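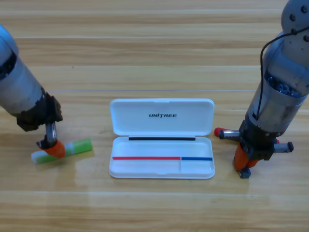 Chapter 3
Wood and Water

A board that measures 100 millimeters across in April may not measure the same in August. Wood takes in moisture from the air and gives it back, and its size changes as it does so. This chapter looks at why that happens and how furniture makers plan for it.

Wood is made up mostly of long, hollow cells that run up the trunk of the tree. Water is held in two places: inside the hollow spaces, and in the cell walls themselves. When lumber dries, the water in the hollow spaces leaves first, and the board gets lighter but stays the same size. Shrinking begins only when the walls start to lose water.

The change is not equal in all directions. Along the grain it is so small that most makers ignore it. Across the grain it is much larger, and it depends on how the board was sawn from the log - a point we return to in Section 3.2.

Raíssa Barbosa, a table maker in Tanholm, measures a few boards from each delivery and keeps them in her shop for 10 weeks before cutting any joints. Her notebook is used in the exercises at the end of the chapter.

Before you begin, you should be able to:
read a ruler to the nearest millimeter
work out a percentage change
tell end grain from face grain

Key terms: cell wall, moisture content, end grain, flatsawn, quartersawn

3.1 Measuring Moisture Content

Moisture content compares the weight of the water in a piece of wood with the weight of the same piece when fully dry. Suppose a dry block weighs 1000 grams. If it weighed 1100 grams before drying, it held 100 grams of water, and its moisture content was 10 percent.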